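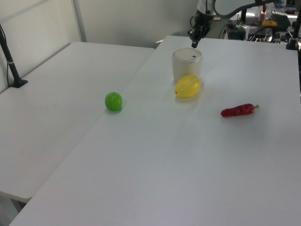
Hefin Mostyn writes that his scary movie nights keep getting spoiled by the house itself: the refrigerator kicks in during the quiet parts, the streetlight shines on the screen, and the popcorn is gone before the first ghost. Most of that can be fixed in an afternoon.

Light

Sit where you plan to sit, turn everything off, and look at the screen while it is black. Whatever you see reflected is what you need to cover. A dark blanket over the curtain rod blocks a streetlight better than most blinds do. Put a bit of painter's tape over the standby lights on the speakers and the router. Leave one lamp on in the hallway so people can find the bathroom. If you use a smart bulb, set it to 2,000 kelvin or as low as it goes. A plain warm bulb behind a door left ajar works too.

Sound

Old horror movies are mixed with long stretches of near silence, and a rattle you never notice in the daytime will get on your nerves. Play something with a lot of bass and walk around the room. Picture frames can be stopped with a felt pad on each lower corner. For a loose vent cover, tighten the screws first, then try a strip of foam tape behind it.

Do not unplug the refrigerator. You will forget to plug it back in. Check that it is level and is not touching the wall, then close the kitchen door.

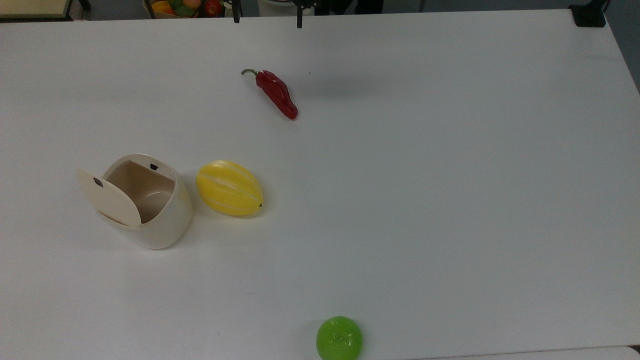
Munther Khasawneh prefers to leave the noises alone. He says a creaking stair does more for a haunted house picture than any speaker, and he would only fix the ones that wake the kids. Fair enough. For those, shake a little baby powder into the gap between the boards, work it in with a dry brush, and wipe up the rest before anyone walks on it in socks.

Snacks

Use heavy bowls with a wide base. People jump. Drinks should have lids or sit on the floor beside the couch, away from feet. Skip anything in a crinkly bag, or empty it into a bowl beforehand.

Popcorn stays crisp longer in a wide bowl left uncovered. Salt it while it is hot, and melt the butter separately so you can add it a bit at a time.

Afterward

Have something short and silly ready to watch for anyone who has to sleep in the house alone. Check the locks once, out loud, with someone else in the room if you can. Take the coats off the back of the bedroom door before the movie starts. They look like a person at 3 a.m., every time.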